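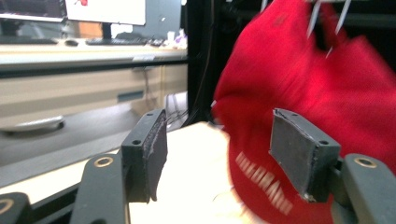
Ada Sala
Collections Editor, Trastudholm Headwear Set

Trastudholm Headwear Set: Data Card

Summary

The Trastudholm Headwear Set is a collection of short recordings and still pictures of everyday hats and caps being picked up, turned, stacked and put away on a tabletop. It was assembled at Trastudholm as the first part of a wider record of small household and clothing items. The set is intended for the study of soft goods that hold part of their shape when handled: a cap has a firm brim and a crown that gives way, and the two respond differently to the same grip.

Contents

The set holds 700 recordings of 103 separate items. Baseball caps form the largest group. The remainder are knit hats, sun hats, visors and a small number of flat caps. Each item has a folder containing its recordings, one text file of notes and one measurement sheet.

Items are listed by type, main color, closure and condition. Lettering on the front panel is entered in a separate field. Where lettering can be read only in part in a given recording, the entry is marked "partial" and no attempt is made to complete it from other sources.

Activities

Four activities are covered: lifting an item from the table, setting it down with the brim facing a stated direction, nesting one cap inside another, and placing an item on a shelf or in an open box. Nesting was limited to stacks of 2. Taller stacks were tried in May and withdrawn when the lower crowns began to lose their shape between sessions.

Setting

Recordings were made on tables in regular working rooms under ordinary room lighting. Office equipment may appear in the background. Users who require plain backgrounds should consult the field "setting" before selecting material.

Condition of items

All items were bought used or donated by staff. Stiffened front panels were left as received. Loose threads and worn sweatbands were recorded in the notes and were not repaired. Items from the Kovow donation were washed once before use, and some shrank slightly; the measurement sheets give the sizes taken after washing.

Known limitations

Fast movements produce motion blur, particularly on caps in strong colors, and weave and stitching may not be legible in these passages. Red and navy caps are overrepresented. Children's sizes are few. The closure field is blank for 300 recordings in which the back of the item is never shown.

Related material

Bremoretti is the companion set covering gloves and scarves and follows the same folder layout. The item types used in both sets are defined in the Enriquez word list, a copy of which is stored in the top-level folder.

Maintenance

Measurements and item notes are kept by Bohdan Kobzar. Corrections should state the folder name and the field concerned. Accepted corrections are entered in the change log with the next release.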